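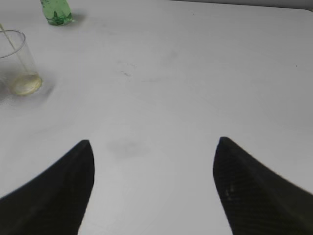 Clear plastic cup, white table, a bit in the bottom.

# Cups, glasses and the tasting table - FAQ

For anyone coming to or helping at the Zunamano cordial tastings, Enstead. Updated December. Same questions keep landing in the inbox so have put them all in one place. Will tidy up when I get a minute.

## Do I need to bring my own cup?

No. Cups are there. Bring one if you like drinking from your own, but you'll rinse it yourself between cordials and there's only the one sink.

## Plastic or glass?

Both. Clear plastic tumblers for the main tasting, glass for the sit-down part afterwards. Children get plastic all the way through. If you knock things over, also plastic, no shame in it.

## Why always clear ones?

Colour. Half of what people write on their sheets is about colour, and you can't judge a pale cordial in a blue mug. We tried the patterned ones from the back cupboard once. Everyone wrote "greenish".

## How much goes in each?

Not much. A shallow layer over the bottom, enough for two sips. You can come back for more of any you liked, after everyone has had a first go. Helpers - please don't fill to the top, we ran out of the Nygård rhubarb before the second table had even sat down.

## What's the mix?

Still water unless the card says fizzy. The jugs are 600 ml and there's a line on each in marker pen for the cordial. Line's on the inside of the handle on the newer ones. Stir, then pour.

## Is there a cloth on the table?

No cloth. Plain white top. It shows up spills, good, and it shows up the colour of the drink too. Cloths just went sticky and somebody had to take them home.

## Where do I put my cup down?

Off to the side, please, and leave the middle clear for the jugs. People lean across with a full jug and sleeves catch things. If you're pouring, stand at the long side.
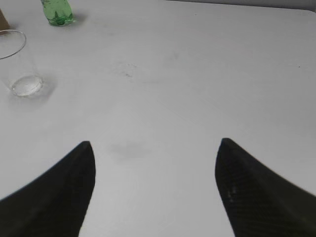
## Which is mine? They all look the same

Yep. Pencils and sticky labels by the door, put your initials on low down so it's not in the way of your mouth. Lost track? Take a fresh one, don't guess.

## Can I pour away what I don't like?

Course. Slops jug at the end of the table, the enamel one. Not the plant.

## Are the plastic cups thrown out afterwards?

No, washed and kept. 236 at the last stocktake. They go in warm soapy water by hand, not the dishwasher - it clouds them. Stack them only when they're properly dry or they stick together and you end up cracking one getting it loose. Cracked ones go in the recycling, please don't put them back in the box hoping.

## And the glasses?

Hot water, small squirt of washing up liquid, rinse, drain upside down on the rack, then polish with one of the linen cloths (top drawer, *not* the tea towels, they shed).

## I washed mine and it still looks smeary

Usually one of these:

- sugar from the cordial, dried on
- hard water, we get a lot of it in Enstead
- a cloth that had fabric softener in the wash
- somone's thumb

Look straight down into it from above with a light over you. You'll see marks on the inside that don't show from the side at all. The glasses that get narrower towards the bottom are the worst, you can't get a hand down far enough, so it's the bottle brush and a turn or two right round the base.

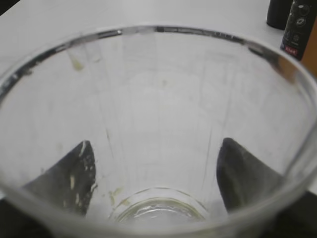 For the stubborn ones, a splash of white vinegar in warm water, leave it while you do the others, brush again, rinse well. Really well. A whiff of vinegar in the next tasting and it's all anyone talks about. Same goes for the ridged sort, run the brush up and down the lines, then round the rim.

## I broke one, what now?

Tell whoever's on the sink. Dustpan is behind the Odeo room door. Wrap the bits in newspaper before they go in the bin. No charge.

## Can I borrow the cups for a party?

Yes, if there's no tasting that weekend. Ask Ridwan Saragih. Collect Friday after 5, back clean and dry by the next session, and count them out and in. The glasses stay put, sorry, too many didnt come home.

## Is there anything to eat?

Plain crackers and water between cordials. Cheese at the sit-down part if someone's brought some. Nothing minty beforehand, please.

## Can I bring a cordial I've made?

Please do. Screw-top bottle, label with what's in it, hand it in at the kitchen hatch. If it's got nuts or honey in, say so on the label in big letters. Bottles not picked up by the next session get used for something else.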